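The Clenitano, Book One: Is It Worth 775 Pages?

I finally finished it, you guys.
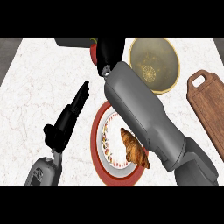 I picked up The Clenitano in July because the bookstore had a whole table of thrillers marked down, and the cover blurb promised a heist on a night train (I'm a sucker for trains). And the heist is great! It takes up the first 42 pages, it's funny and mean, and I missed my lunch break reading it.

Then we get to the town of Wuisan and everything slows way down. There's a long stretch where our hero, a retired locksmith, just walks around looking at harbor walls and thinking about his ex-wife. I put the book down twice. What got me going again was page 441 - no spoilers, but I yelled at my couch.

The print is tiny, and my paperback's spine had cracked by the middle. Bromix put out the hardcover and it looks a lot sturdier, so maybe spend the extra if you tend to read in the tub like me.

The dialogue is snappy all the way through, even in the slow parts, and the villain's letters are a treat. I'm giving it four stars out of five. The sequel, Cukora, is already on my nightstand!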